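Skokari Two-Arm Home Helper: can it take over the little chores yet?

I have been putting off writing this one, partly because I like the folks at Skokari and partly because I kept changing my mind. The short version is that I had a lovely time with a machine I would not tell my sister to buy. The longer version needs a cup of coffee, so go and get one.

A little background on me first. I review things for the home, mostly kitchen things, and longtime readers will remember how grumpy I was about the Grillside self-cleaning griddle (which did not clean itself, or anything else). So I come to anything that promises to save me work with my eyebrows already raised. The Skokari has two arms, a two-fingered gripper on the end of each, and a list of chores it says it can learn. I skipped right past the laundry and the dishes, because everyone tests those, and went for the job that piles up fastest in a house with a lot of online shopping: dealing with packages. Hold the box, get it open, flatten the cardboard, put the trash in the bin. A ten-year-old does it in a minute, with some sighing.

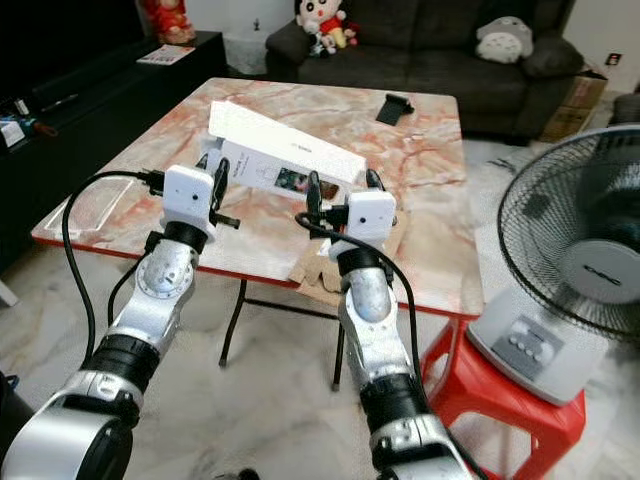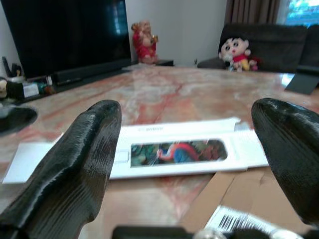 Package work at the marble-patterned table, and the bin on the floor.
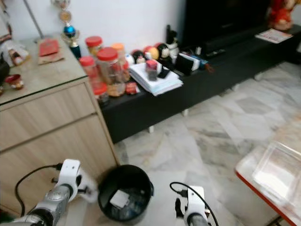 What I came to admire is how well the arms share a load. A long, light box is an awkward thing for one hand, and the Skokari seems to know it. It takes an end in each gripper and moves slowly, and in all my time with it I never saw it crush a carton. The ridged fingers are gentler than they look! I ran 20 packages past it in August and it managed to pick up nearly all of them, including a padded mailer that I was sure would beat it.

Opening them is another matter. A lid that simply lifts is fine. A tucked flap takes patience, and tape is a flat no, so you will be standing there with your scissors anyway. Clear plastic gave it the most trouble of all. It would reach for a bag, close on air, think about it for a while, and try again an inch over. I caught myself saying "a bit to the left, honey" out loud.

Speed is the other thing. The slowest package took 141 seconds from first touch to last scrap in the bin, and I had my own pile done and the kettle on by then. If you can start it and walk away, maybe that doesn't matter to you. I never quite felt I could walk away.

I should mention the Bonsu, which costs $1,000 and has only one arm. It is quicker at picking up small stuff off a table, and if that's your whole problem I'd look there first. The Skokari is $2,000, plus the Skarkine finger set if you want spares, and you are paying for that second arm. For boxes, it earns its keep. For general tidying I'm less sure.

Setup ate most of an afternoon, the cables like to wander, and the manual is thin on what to do when it stops halfway. The support line was kind and picked up fast, even at 7 p.m.

Three stars out of five from me, and a fourth if they ever teach it about tape.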